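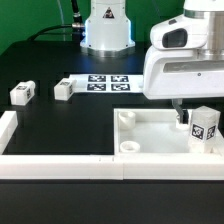

*Figure 4-1. Tray cell with the marker sheet behind the tray and the gripper lowered over it.*

## 4. Registering the Workspace in Fuslow

This section covers marker registration, the tray model, and the approach settings for the tray cell. Complete Section 3 (arm connection and joint limits) first. You need operator rights on the controller. The account named User is read-only and can't save a registration.

### 4.1 Marker sheet

1. Jog the arm to the Park pose.
2. Place the four-marker sheet flat on the table, between the arm base and the tray.
3. In Fuslow, open **Cell > Registration** and select **Sheet 2x2**.
4. Measure the printed side of one marker and type the value in **Marker side**. Don't rely on the size stated in the print file.
5. Select **Capture**. Fuslow collects 400 detections and averages them.
6. Check that all four IDs show green in the list. If one is gray, see 4.4.
7. Select **Solve**, then **Save as table frame**.

> **Caution:** Saving a new table frame moves every stored pose that refers to it. Export the old frame before step 7.

The sheet defines the table frame only. Markers on blocks, and on the tray itself, belong to the object list and must have IDs that don't appear on the sheet. Duplicate IDs don't raise an error in the current release - the solver keeps the first one it reads.

### 4.2 Tray model

1. Open **Planning > Fixed geometry** and load the tray file.
2. Enter the inside depth and the wall height. Both are measured from the tabletop, not from the tray floor.
3. Add the perimeter rails as separate boxes. A rail made of two segments can be entered as a single box if the segments are in line.
4. Set **Clearance** to 10 mm for all walls.
5. Run **Check geometry**. The planner reports any stored pose that now falls inside a wall.

Note: With the Ekanayake planner, clearance applies to the open fingers as well as the gripper body. With the Porngate planner it applies to the body only, and finger width has to be added by hand under **Tool > Envelope**.

### 4.3 Approach settings

1. Open **Motion > Approach** and choose the tray as the target region.
2. Set **Pre-grasp opening** to *Wide* for blocks and *Narrow* for cups.
3. Set **Settle time** to 500 ms. The wrist camera needs this interval before it returns a pose for the close-range check.
4. Turn on **Re-detect before descent**.
5. Run one approach at low speed with **Close gripper** turned off. Keep one hand on the stop button.
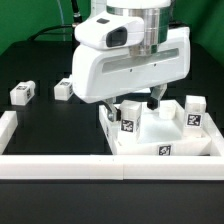
**What happens if a marker is hidden during re-detection?**
Fuslow keeps the last confirmed pose for that object and flags it as stale. The planner won't descend on a stale object until the marker is read again or an operator accepts the pose.

### 4.4 Registration faults

- **Gray ID in the list:** the marker was found in too few of the captured images. Check for glare or an arm link over the sheet, then repeat from 4.1, step 5.
- **Error 793:** the solved plane is tilted beyond the limit. The sheet is usually curled at a corner. Tape it down and capture again.
- **Pose jumps between two values:** a small marker is being seen nearly face-on. Use a marker on another side of the same object as the primary ID.

Template files for the tray and rails are maintained by Embla Rønning. Send her the exported geometry with any correction - screenshots alone can't be merged.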